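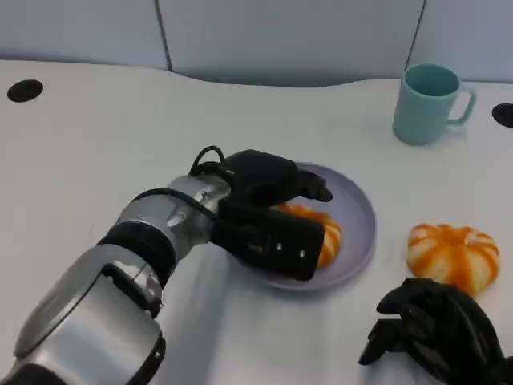
Dirnard Teaching Station

Catalog section: Teaching and teleoperation
Made by Peto
Sold and supported by Hornside

The Dirnard is our bench-height station for teaching a robot a job by doing the job yourself. You can take hold of the arm and walk it through the motion, or you can sit down at the operator desk and drive it from there with the leader handles. Either way the station writes down everything the arms and hands went through, and when you're finished you have a recording you can play back, trim, or hand over to whoever does your training runs.

We've been selling teaching gear for a good long while now, and the question we hear most often is whether a person needs to know how to program before they can use it. For the Dirnard, no. If you can set a bun on a plate, you can teach with it, and setting things on plates is pretty much where we like everyone to start. It's a friendly first task. Soft food tells you right away if you're squeezing too hard, and a plate with a raised rim makes you think about how you come in and how you leave.

Teaching by hand

Press the release on the forearm and the arm goes light. It holds its own weight, so you're only steering. Move it at the pace you'd like to see it move later, which for most people means slower than feels natural at first (everybody rushes the first few, and we did too). The fingers are taught separately, with the small squeeze grip that comes in the box. Let go of the release and the arm stays where you left it, so you can stop partway, have a think, and carry on.

Hand teaching suits short jobs with one arm. It gets awkward when both arms have to work together, unless you have a colleague nearby with a free afternoon.

Teaching by remote control

For two-armed work, use the desk. Each leader handle matches one arm, joint for joint, and the finger loops open and close the hand or gripper on that side. The delay between your hand and the robot's is small enough that most operators stop noticing it in their first session. A foot pedal starts and ends each recording, and a second tap throws away the last one, which you'll be glad of.

You can drive while looking straight at the table, or work from the monitor with the wrist view up. The wrist view takes some getting used to. Your own finger hides a fair part of what you're reaching for, and bowls are the worst for it, as the near rim disappears just when you want it. Our advice is to use the wrist view for the last little stretch before contact and the overhead view for everything else.
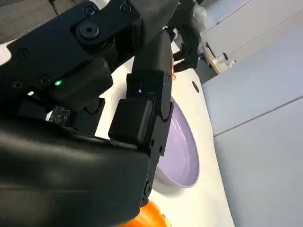

Ghanem wrote to us after a first month with the station to say that the remote control was the easy part, and that what took the time was getting three operators to reach for a bowl the same way. The recordings only began to be of any use once they'd agreed on which side of the rim to pinch and written it on a card by the desk. We have since put a page about this in the manual, with a blank card at the back for you to fill in.

What comes with it

Operator desk with 2 leader handles and finger loops
Squeeze grip for hand teaching
Foot pedal, with 5 meters of cable
Overhead camera on a clamp post
4 table clamps
Recording software, with updates for as long as you own the station
Printed manual

Arms, hands and grippers are ordered separately, as is the table. The station works with five-fingered hands and with two-finger grippers, and you can swap from one to the other without teaching the arm all over again, though you'll want fresh recordings for anything that involves a grasp.

Recording

A single recording can run up to 60 minutes. We'd suggest keeping them far shorter than that, one task to a file, with the objects put back somewhere slightly different each time. Files carry joint positions, finger positions and all camera views on one clock.

Care

Wipe the handles down at the end of the day. Check the finger loops for wear when you change operators, and keep the cable at the wrist free enough to make its full bend without rubbing. Spare loops come in packs of 4.

Ordering

The Dirnard is built to order and we ship in the order requests come in. Orders placed before the end of February include a half day of setup help over video, with one of us at the other end and your own objects on your own table. If you'd like to try before you decide, Hornside keeps a station set up in the showroom, and you're welcome to bring along whatever it is you want a robot to pick up.

Related: Dirnard spare parts, Peto leader handles (left, right), Peto foot pedal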